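Welcome to Dr Merrick, and news from the Dundargate surgery

We're so pleased to tell you that Dr Aroha Merrick has joined us as our new GP partner! Many of you will have met her already, as she spent her final training year at our Quinlan branch and did plenty of the Dundargate baby clinics while she was at it. She has special interests in asthma and in skin problems, and she'll be taking over the minor surgery list from July.

Aroha trained as a pharmacist before she went to medical school, and it shows in the best possible way. She loves a medication review. If you take several tablets a day and have lost track of what one or two of them are for, please do book in with her - bring everything with you, including anything you buy over the counter, and the inhaler at the bottom of your handbag.

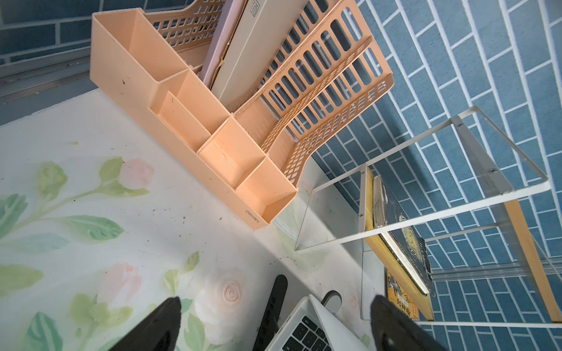

Reviews with Aroha are double appointments, so there's time to talk properly and you needn't feel rushed. You can book at the desk or by phone after 2 in the afternoon, when the lines are much quieter. Repeat prescriptions still go through in the usual way and still need three working days, please, a little longer if there's a bank holiday in the way.

The other big news is that our list has now passed 3000 patients across the two sites. When the Dundargate surgery opened it had a single consulting room and a kettle, so this feels like quite something! With the extra doctor we can offer two early morning surgeries a week, meant mostly for people who can't get away from work or who have children to drop off. They've been lovely to run so far, and the car park is half empty at that hour. 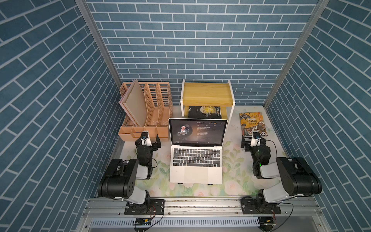 Desk organiser with a folder or board in the end slot.

A few smaller things. Blood tests at Quinlan have moved to the room at the end of the corridor, next to the nurses, so turn left when you come in and keep going. The door sticks a bit, give it a push. Travel vaccines need a form filled in at least six weeks before you go, and the form is at both desks.

Aroha is also hoping to start a walking group for anyone with a long-term lung condition, at a gentle pace with plenty of stops (she has promised there will be cake at the far end). If you'd like to come along, leave your name and number at either desk and she'll ring you herself.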